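Newsletter > Members' pages > Tidy corner

Sorting the small stuff into three bins
Perihan Keskin, 2025-08-08

Quick one this month as I'm writing between jobs. Several of you asked how we got the shelf at Eketeo under control after the move. Short version: bins. Cheap plastic ones, one colour per kind of thing, set out in a row before anything gets touched.

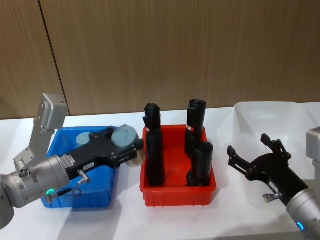
Colour is what makes it work for us. I tried paper labels first and they peeled, and half of them were in my handwriting so no use to anyone. Blue, red and clear side by side on a white table and you can tell them apart from the doorway. The black cylinders go upright in the red one, and please leave them upright. Lying down they roll into each other and you end up taking all of them out to get at one.

Second thing, sides. Low bins for tall items. I bought a deep box from Hofstetter last year, lovely box, lost everything in the bottom of it. It holds Christmas lights now.

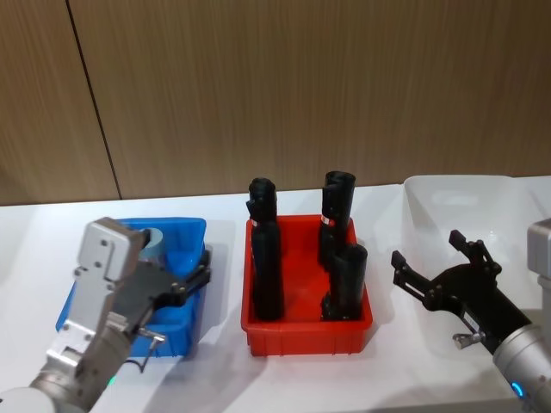 Blue, red and translucent, in a row on the white table.

Don't fill them to the top. Güven Güler disagrees with me on this and says a half-full bin is wasted shelf. He also has 2 drawers at home that won't open. I go by whether I can get a hand in beside the thing I want, and if I can't, something moves to another bin.

If you're starting from a heap, do one kind of thing at a time. All the black ones, then stop, have a tea, then the next lot. Going back and fourth between kinds is how stuff ends up in the wrong place.
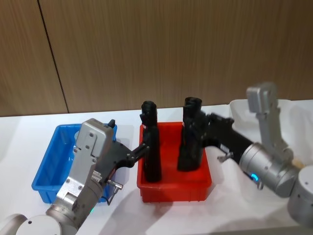

And wipe the bins out before they go back up. Warm water, drop of washing-up liquid, dry with a cloth. The ribbed ones hold dust in the grooves so an old toothbrush is handy. Took me 40 minutes for the whole shelf, including a phone call.

Clear tubs with lids are good for anything thin that comes in bundles. Stand the bundles on end, lid on, done. You see whats running low without opening it.

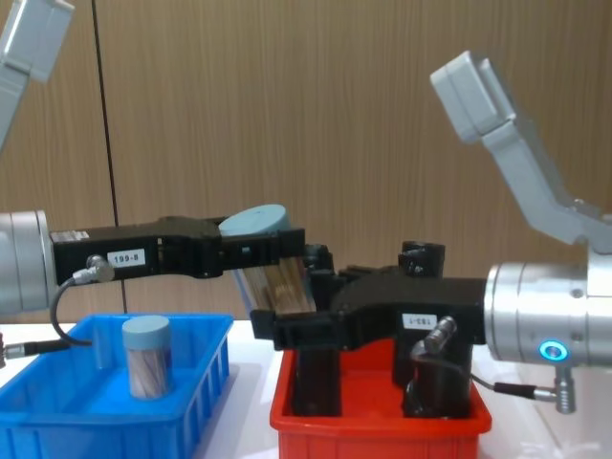
Where do odd items go if they don't match any colour?
Put them in the clear bin for now and go through it at the end of the month. Anything still in there come September wants a proper home or the charity bag.

More on the Ludo shelf next time, if I get to it. Send your own before and afters in, messy ones very welcome.

Contact the newsletter | © 2025 Eketeo members' newsletter | Back to top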